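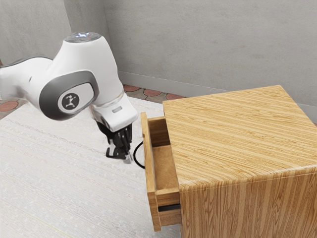
Aufforstung nach Käferschaden - welche Baumart?

waldrand_2
14. Oktober 2025
Im September 350 Douglasien von Honkanen bestellt, für die Kahlfläche bei Stodov. Lehmig, Nordhang. Reicht ein Zaun oder besser Einzelschutz?

harvester101
Zaun. Einzelschutz kostet dich bei der Menge mehr Arbeit.

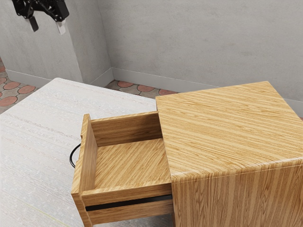
Und misch Weißtanne dazu, reine Douglasie würde ich dort nicht setzen.

Skoko
Sehe ich anders. Tanne wird bei uns komplett verbissen, auch im Zaun - Rehe kommen immer rein.

waldrand_2
Dann Zaun und ein Teil Tanne als Versuch.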